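Tablecloths and curtains: what changed in April

The review of soft furnishings for the screened bays is finished, and the bays are back in use. Szu-yu Yuen wrote the specification and Oi-ling Chang did the fitting. A summary follows for anyone who books a bay or has to re-dress one afterwards.

Cloths. The old smooth cloths slid on the table tops and showed every crease from the packet. Their replacement is a textured cloth in a pale pinkish beige, woven in a fine grid of small checks. It was chosen from samples supplied by Vokent and Jukance. The Jukance sample was heavier and hung better at the corners, but it shrank by 18 mm along the longer side in the first wash, which was enough to rule it out. The Vokent cloth held its size to within 2 mm over the same wash.

Washing is at low temperature with no softener. Softener leaves a film that brings back the sliding problem. Dry flat or over two rails, and fold with the right side inwards. Do not iron across the grid; the checks pull out of line and stay that way. If a cloth comes back from the wash with the weave visibly skewed, put it in the returns bag and tell Oi-ling.

Laying. Start from the back edge, with the drop even on both sides, and draw the cloth forwards. The back corners of the tables are rounded, so the cloth should be left to drape over them and should not be pinned. Small folds tend to collect at the back corners and the front edge. Smooth them from the middle of the table outwards. A fold left under a round or flat-bottomed item will tilt it, and a good many of the complaints logged over the winter came down to that.

Curtains. The pleated panels are dark brown throughout. A mid-grey was tried first, but it picked up a colour cast from the cloth and was sent back. The pleats are narrow and vertical and need no dressing by hand beyond a light downward stroke once the panel is up. Paraskevi Antoniadis has asked that panels are not bunched together to make a gap for cables — lift the bottom edge and let it fall again.
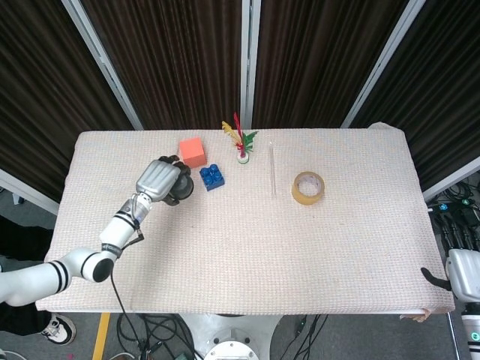

Posts and rails. The light grey metal posts stay as they were. Wipe them with a damp cloth, including the groove, where lint from the pleats gathers. The lower rails should be checked for grit before a side panel is moved. Spare fixings are kept in the tray marked Shek, with a parts list inside the lid.

Costs. The cloths came to 539 and the curtain panels to 700, both before delivery, and both are charged to the Zutik budget. Kai-wen Chien holds the invoices. No further spending is planned on the bays this year, except for replacement cloths as they wear.

Pui-shan Kao is keeping the wash log for the new cloths. Please enter the bay, the wash setting and any mark that did not come out — tea and marker pen have separate columns. The log sheet hangs inside the linen cupboard door.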